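Kitchen mtg, Pikgate house, January 12, 2022
Present: Arnout Declercq (notes), Clem Brunton. Leemans sent apologies.

1. Table. Still getting used as a dumping spot. Agreed clear it every night, packets and bags put away, sponges back to sink. Cloth stays on.

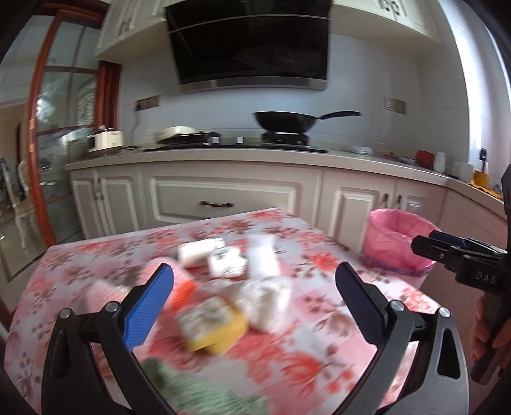

2. Trash. Bin stays next to table, Clem to buy liners, pack of 200 if they have it.

3. Stove. Wipe after use, both burners. Arnout to ask Gremska abuot hood filter.

Next mtg 6 pm, date tbc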